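Planner clips the forearm through hanging utensils in kitchen sim
Motion Planning and Control

noemi_e

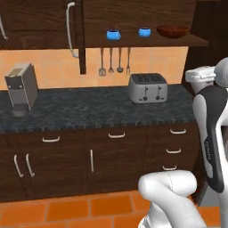 Hello all, and sorry in advance for the length! I'm using Enus to plan reaches in a simulated kitchen, and most of it has been a joy, but whenever the goal is one of the blue cups on the shelf, maybe one path in five sends the forearm straight through the whisk or the ladle. The checker reports no collision. I've set the edge resolution finer twice now (it's at 200 steps per edge) and all that changed was my planning time, which went up to 18 seconds. Has anybody run into this?
Noemí Escobedo

saarinen_fan
Sounds like resolution to me. Thin things are exactly what discrete edge checks miss. I'd keep going finer, or turn on continuous checking and go make a coffee.

ehaugen
I'd disagree, with all affection. At 200 steps a whole ladle shouldn't slip through. My bet is that the utensils have visual meshes and no collision meshes, so you see them and the planner doesn't. We lost most of July to that very thing at Caltholm, with a pot rack. Draw the collision geometry on its own and see what's left hanging there.
Eskil

noemi_e
Oh dear. Eskil, you're right, the shelf is there and under it there's nothing at all. I've put a capsule on each utensil and ran 60 reaches to the left cup without a hit. Thank you!

saarinen_fan
Fair enough, I'll take that one. I still think you want continuous checking for the cabinet handles, though, they're skinny too.

ehaugen
Maybe, but pad them first, it's a lot cheaper. And drop your steps back down, Noemí, I get by with 23.

noemi_e
Trying both tonight, will post timings when I have them.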